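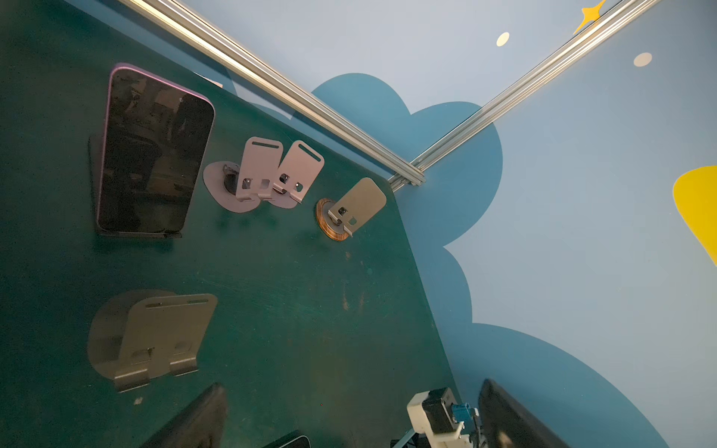 4.2 Stand Detection and Slot Assignment

The placement planner requires two inputs before it can generate a motion: the pose of every phone stand within reach, and a label stating whether each stand is free or occupied. Both are computed by the perception node from the wrist camera stream. The overhead camera described in Section 3 is used only to limit the search area and takes no part in the final estimate.

Detection runs in two stages. The first stage proposes backrest regions with a segmentation network trained on 2584 labeled wrist views. The second stage fits a plane to each region and searches along its lower border for the folded lip. The lip is the feature that matters most for placement, as it fixes the height at which the bottom edge of the phone must come to rest. A proposal with no lip is held for one more view and then dropped.

Early versions of the node relied on the long slot near the top of the backrest as a landmark. This worked well on the slotted stands but failed on any stand with a plain backrest. Figure 4 shows a case of this kind: the stand on the round wooden base has no slot, while the two gray stands beside each other near the center both do. The slot is now treated as optional evidence. When it is found, it is used to refine the in-plane rotation of the backrest; when it is missing, the rotation is taken from the outline and the lip alone, and the reported uncertainty is raised to match.

Occupancy is decided by a separate classifier. A phone with its screen off presents a dark, glossy surface that reflects the room, and depth readings on such a surface are often missing or wrong. The phone standing upright at the upper left of Figure 4 is typical. A rule based on depth alone marked many occupied stands as free, which is the more costly of the two possible errors. The classifier therefore works from color and outline, and missing depth inside a backrest region is passed to it as a feature in its own right. A stand is reported as free only when the classifier agrees over 5 consecutive views.

Neighboring stands need additional care. Where one backrest partly overlaps another in the view, the segmentation network tends to merge them into a single region. The node checks the width of each region against the stand models in the Skalto parts library and splits any region that no single model can explain. If the split remains unclear, the planner is asked for a side view before a target is assigned. Żak's earlier method for separating stacked trays was tested for this step, but it assumes a shared base height and could not be applied to stands of mixed design.

Once the free stands are known, slot assignment is handled by the Drokholm scheduler. Each stand receives a cost made up of travel distance, pose uncertainty, and finger clearance. The clearance term is computed from a swept volume of the gripper, including the motor mount and its cabling, since an earlier model that covered only the fingers allowed approaches in which the cable touched a nearby stand. Stands close to the aluminum rails at the border of the table receive a further penalty, and approaches from the rail side are not considered.

The node was evaluated on 774 recorded views that were held out from training. All parameters were frozen at the March release, and no thresholds were changed between the recorded tests and the trials on the arm. The physical trials consisted of 100 placement attempts, with the layout of the stands changed before each attempt. Results are reported by stand type in Section 5, together with the failures traced to perception. Failures caused by slip during the grasp are treated separately, as the node has no access to the finger force signal and cannot respond to them.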